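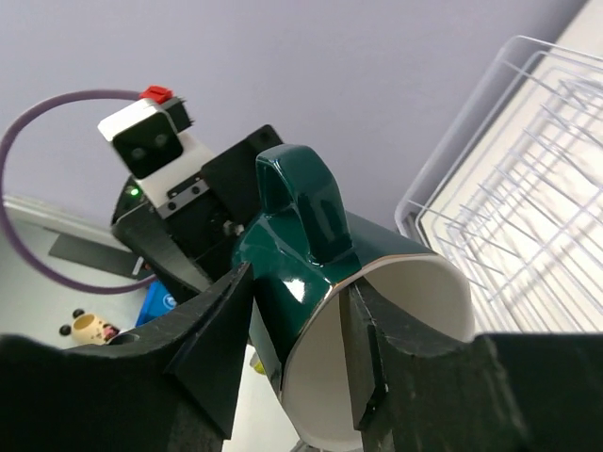 About the Pludstead Buildings Trust

The Pludstead Buildings Trust repairs disused public and commercial buildings and returns them to everyday use. We are a registered charity, governed by a board of trustees under the chairmanship of Shanthi Herath.

Our work began with the former Corn Hall in Pludstead, which had stood closed for 29 years. The street fronts were kept, the roof was renewed in Welsh slate and the interior was divided to form a public library and a health centre. The Trust has since completed 4 further schemes, among them the tram depot at Praromthorpe, now a covered market, and the Stostwood Baths, where the pool hall serves as a school gymnasium.

Current work

The Trust's present scheme is the conversion of the Kvam Warehouse, on the north quay at Praromthorpe. The building will provide 83 homes for rent above a ground floor of shops and workshops. Masonry repairs to the quayside elevation were finished in February, and the scaffolding on that side has been taken down. Window replacement continues on the upper floors.

How our buildings are used

Each building is let on terms intended to keep it in regular public use. Tenants include retailers, clinics, schools and small firms, and the Trust remains responsible for the structure, the roof and all common parts. Fitting out is a matter for the tenant, and requirements differ widely: one letting may call for counters and cold storage, another for consulting rooms and a separate waiting area. Alterations affecting historic fabric need the written consent of the Trust.

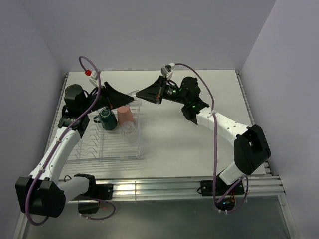 Our archive

The Trust holds 189 measured drawings of buildings in its care, together with contractors' records and photographs. They may be consulted by appointment at our Pludstead office.

Page last reviewed 19 June 2026.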